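Journal home | Current issue | Past issues | For authors | Search

4. The corridor as a workplace

4.1 What the plans say and what people do

Most of the writing on shared corridors in converted buildings treats them as places people pass through. Floor plans are read, door widths are measured, and a figure for "circulation" is subtracted from the useful area. We began with the same habit and came to distrust it. At Drirnari, the second of our two sites, the corridor was where a good share of the sorting, folding and packing got done, and the plan gave no hint of it.

The claim we set out to test is a common one in the trade literature: that a bright, plain, white interior makes small manual work easier and keeps people at it longer. The consultants at Prisach, who drew up the refit of both sites, repeat it in their design notes without a source. We asked for one and were sent a brochure. It may still be true. Our view is that the evidence offered for it so far would not convince anyone who did not already want white walls.

Part of the trouble is that "bright" is used for at least three different things in these notes. It can mean the light that falls on the work, the light that reaches the eye from walls and ceiling, or a general sense of cleanness. A person bending over a low surface blocks part of the first and hardly notices the second. Yet the survey used by Prisach asked one question ("Is the room bright enough?") and treated every yes as support for the whole scheme.

4.2 Lighting

The corridor at Drirnari has two kinds of fitting. Recessed round lights are set into a ceiling of white slatted panels, and rectangular fluorescent tube lights hang along the corridor itself (Figure 3). The design notes describe the pair as "layered." We are less sure that anyone planned the layers. Doaa El-Sayed, who went through the building file for us, found that the two sets were ordered 20 months apart and from different suppliers, and neither order mentions the other.

Whatever the history, people had firm opinions. Ismail Farouk, who packed there through most of the study, preferred the tubes and said the round lights were "for visitors." Birsen Taşdemir said the opposite and chose her spot to match. Neither moved when we offered to swap them for a week, which makes us doubt how much weight such preferences can carry. People like the place where they already have their things.

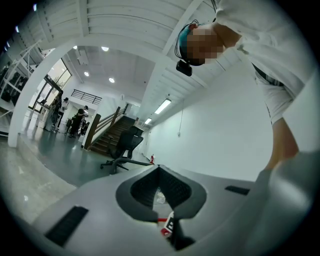
Figure 3. Corridor at Drirnari, with slatted ceiling, recessed lights and tube lights.

We also recorded the light level on the working surface, in lux, with a hand meter. The highest reading was 600 and the lowest 168, and the low one was taken in the shadow of the person doing the work. That gap is larger than any difference we found between the two sites. If we had followed the usual method and taken readings in an unoccupied corridor, we would have missed it, and we suspect that a number of published values have this fault.

4.3 Columns, walls and outlets

The white arched columns are the feature that visitors remark on first. Prisach's notes say that they "invite movement" between the corridor and the space next to it. We looked for this movement and did not find much of it. Over the whole study we logged 1233 separate trips with goods in hand, and most began and ended on the same side of the arches. Crossing was more common late in the afternoon, when the adjoining area was quieter, and this seems a better explanation than the shape of an arch.

The long wall on the right was a different matter. It is plain and white, and a small outlet is set into it. Power was the one thing that everyone at Drirnari complained about without being asked. Yasmine Benjelloun kept a list of these complaints and was careful to note who made them; almost half came from one person, so we do not lean on the list. Still, at our first site, El Fassi, where outlets are more frequent, the subject came up twice.

Posture was harder to judge. Sanaa Farouk coded leaning, kneeling and standing from her own notes and then coded a portion again in October without looking at the first round. The two rounds agreed well for standing and badly for leaning. A lean over a low surface lasts a moment or goes on for minutes, and our sheet had a single box for both. We report the leaning figures in the appendix but draw nothing from them, and would ask readers to do the same.

4.4 Limits of the comparison

El Fassi and Drirnari differ in too many ways for a clean comparison. The ceilings are different, the staff overlap only in part, and the goods at El Fassi were heavier. The Muser checklist, which we used at both sites, was written for kitchens and asks about splash zones and sinks – questions our participants answered politely and at length, for reasons we cannot explain. We dropped those items before scoring.

What we can say is modest. The corridor at Drirnari was used for work on every day we visited. Its lighting was uneven at the point where it mattered, and the plan and the survey both failed to show this. Whether white walls had any part in keeping people there is a question our data cannot settle, and we do not think the earlier data settled it either. Section 5 takes up the folding and packing tasks one at a time, starting with the flat goods.

Contact the editorial office | Copyright the authors | Back to top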